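Skip to message | Print this message | E-mail this message

List: handheld-demos
Subject: Re: clear bags and the wrist view
From: Tomomi Fujimoto
To: handheld-demos list

Lajos Somogyi wrote:

> We are at 301 demonstrations on the bag task and I am not happy with
> them. The opaque bags are fine. With the clear ones the policy closes
> early or goes for a spot next to the rim. Gyula thinks it is the
> lighting. I think people are doing the approach in too many different
> ways. Before we record the rest up to 500, has anyone on the list done
> clear vinyl with the hand-held gripper, and would you do it by remote
> control instead? We have the Rolura leader arms on loan until
> November and could switch.
>
> Also, does anybody trim the start of each recording, and how much?
>
> Lajos

Lajos,

We did clear vinyl in the spring, both ways. I will answer the easy part first. We stayed with the hand-held gripper. With the leader arms our people could not feel when the vinyl was between the fingers, and they squeezed much harder than they needed to. It also took them a long time per bag. Botond Gál was the fastest of us on the arms and he still got only 40 usable recordings in an afternoon. By hand he got through more than that before lunch. If your loan ends in November I would leave the arms for something stiff, like the boxes.

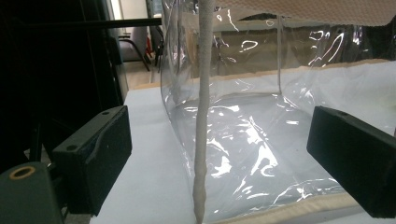
On the clear bags, my view is that Gyula and you are both partly right, but the trouble is mostly in what the wrist camera has to work with. The front panel gives it very little that stays the same from one demonstration to the next. You get white streaks and crinkled patches where the light catches, and the table shows through everywhere else. What does hold still is the trim. On a bag like this one, with beige piping along the bottom and again along the top at the back, the piping is the only part of the bag with an edge I would trust. The fuzzy off-white cord is easy to see as well, but it hangs in front of the vinyl and it sits somewhere else every time the bag is put down, so I would not want a policy to learn its approach from it.

What we changed was how we teach the approach. Everyone now starts with the trim in view and pauses there for 2 seconds before moving in. Then one straight move, fingers open the whole way, and close once. If you miss, stop the recording and start over. We used to keep the ones with a second try, thinking they would teach recovery, and all we got was a gripper that opened and closed next to the bag. Tamás Bodnár went back and pulled those out of our set by hand. It was dull work but the early closing mostly went away after it.

For the light, we turned off the lamp over the table and used only the ceiling lights. The glare was still there, just less of it. I would not chase it further. You want some variation in the reflections, or the policy will fail as soon as somebody moves the table. Turn the bag a little between recordings and leave the lights alone.

The white table does not help you either. Clear vinyl over white has hardly any outline. We put a gray mat down for half of the set and kept the white for the other half. The ones on gray learned faster, and the mixed set did better on both tables than either half alone. I can't tell you how it would do on wood, we never tried.

On trimming: yes, we cut everything before the fingers first open. We do it with the Makavach script, which reads the finger width and finds the first change. It gets confused if the person plays with the trigger before starting, so tell them not to. At the end we keep one second after the release and drop the rest.

One question back. Are you recording the bags standing open, or do your people also open them? We kept these as two separate tasks. Opening a flat bag from above was much harder to show with one hand and I do not think the same set should carry both. If you have them mixed, split them before you record any more and see what your 301 look like then.

I can send the instruction sheet we give to new people. It is one page and parts of it are about our own mount, but you can cross those out.

Tomomi

[Next message] [Previous message] [Thread index]

This site uses cookies to remember your list settings. Accept | Read more

List archive hosted by Preltley. Contact the list owner | Back to top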